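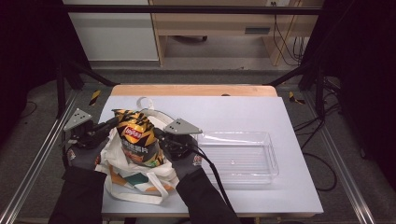 A bag of Lay's chips in a white tote bag on a white-topped work surface.

Gunvor Magnusson won best supporting actress at the Woltoncombe Screen Awards for her role as the ferry captain in the crime drama "Tangen." It was her first win there after four nominations.

Magnusson, who plays the stern and mostly silent Captain Konside, walked to the stage in the long gray coat she wears on the show. She stood at the microphone without speaking until the audience began to laugh.

"That is the longest line they gave me all season," she said.

She went on to thank the writers, the crew and her sister, who read lines with her over the phone before the audition. She said she had been sure the part would go to someone else and had already agreed to do a play that spring.

"I had to call the theater and tell them I was going to be on a boat," Magnusson said. "They were very nice about it. They asked if I got seasick. I do."

"Tangen" picked up 2 awards on the night, the other for sound editing. The show follows a police officer who returns to the island where she grew up and takes a job checking freight at the harbor. Captain Konside was written as a small part for the opening episode, but the character was kept on and appears in every episode of the second season.

The award for best drama went to "Pluvatton," a family story set in a hotel that is about to be sold. Its cast came up together to accept, and the speech ran long enough that the band started playing twice.

About 50 titles were entered this year. Nominations were announced in May.

Magnusson told reporters backstage that she would return for a third season of "Tangen" if there is one. No decision on the show has been announced. She is also set to appear in a comedy as a driving instructor, a part she said has more dialogue than she is used to.

"I have been walking around the house talking to myself," she said. "The dog leaves the room."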